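Notebook, housing numbers desk
April, started 9:40

Stonach completions, second pass

Picking up where I stopped. The council's press note says 361 homes finished in the year, and the mayor's office is using that as proof that the new zoning rule works. The opposition has the same 361 and says it proves the rule did nothing. Both can't be reading it right and I suspect neither has opened the table.

Opened the table. It's a Trista export, one row per permit, with a status column. Filtered on "complete" and got 361 straight away, so the number does exist. My trouble is with the word. "Complete" gets set when the final inspection is booked. Whether the inspection took place is in a different column, and that one is blank for a lot of rows in Cui district.

Asked Rónán Ní Chonaill what the blanks mean. Answer: depends who typed it in. Some clerks leave it blank until the paper comes back, some leave it blank forever. So a blank is worth nothing either way. Don't drop those rows, don't count them as good. Mark them and carry on.

Also: the rule came in partway through the year. Anything finished that year was very likely permitted under the old rule. I don't see how a completions figure can say a thing about it, for or against. Permits might, in a while. Wrote this in the margin last time too and then forgot it.

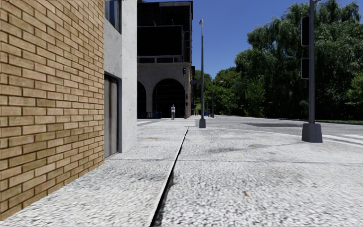

The 800 claim

Natex (the developer group, they have an interest) put out a one-page flyer saying 800 homes are "held up" by the planning office. No source on the flyer. Emailed at 10:15, got a reply at 11:05 with a spreadsheet, which is faster than the council ever manages, I'll give them that.

What's in it:
– sites with an application filed
– sites with a pre-application meeting and no application
– one large parcel in Cui with no meeting, no application, and a unit count that is a flat 100

That last one bothers me. Round numbers in a column of uneven ones are usually somebody's guess. Wrote back and asked where the 100 comes from. Reply says "concept capacity." I have no idea what I'm supposed to do with concept capacity. Not counting it.

"Held up" also needs a start date. If an application came in last week it isn't held up, it's in the pile. Their sheet has no filing dates. The council's does. Matching on parcel ID now.

13:30. Matching is ugly. Natex writes the ID with the letter first and the council puts it last, and a few parcels have been split since. Flipped the letter with a formula and most of them line up. Splits have to go by hand against the map. Left them for Rónán, who did the last lot and knows which ones share an old number.

Spot check

Pulled 20 rows out of the 361 at random and went looking for a second source for each: utility hookup, tax roll, anything not typed by the same office. Not finished. The tax roll lags, so no hit there means little. Hookup is better but counts the building and not the units, so an apartment block looks the same as a house.
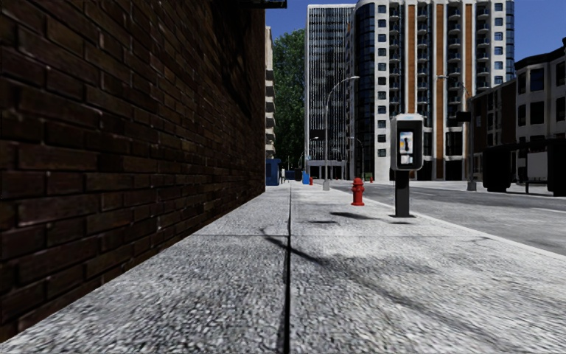 Sidewalk along the brick wall, joint down the middle.

One row from the 20 is plainly a duplicate: same parcel, same inspector, permit number off by a digit. One duplicate in a sample that small doesn't give me a rate and I won't put one in the write-up. It does mean running a duplicate check on the whole file before anybody quotes it.

To do
– duplicate check, full file, on parcel plus inspector
– ask the council for the definition of "complete" in writing (third request)
– filing dates joined to the Natex sheet once the splits are sorted
– same Trista export for the year before. If the year before used a different status list then the comparison in the press note is junk and we should say so

Draft line for now: "The council's records list 361 homes as complete. We could not confirm that all had passed inspection." Rónán thinks it's too soft. Could be, but I can't back up anything harder yet.

16:20, council phone line goes to voicemail after four. Try again in the morning.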